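**Culbridge swap table outgrows its table**

Sat 19 July. Brisa Lozano's pantry swap drew more than 20 neighbors to her dining room in Culbridge.

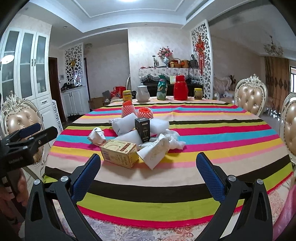

Rules are few: bring something sealed, take something else. By noon the striped cloth had a heap on it, with two items in orange foam netting toward the back. The red thermos isn't up for trade.

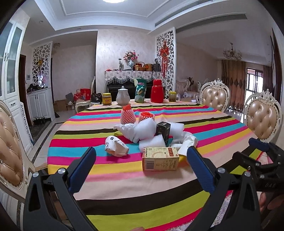 İlker Kahraman hosts next, in November, in Rorkthorpe. He has no piano, so handbags will have to go elsewhere.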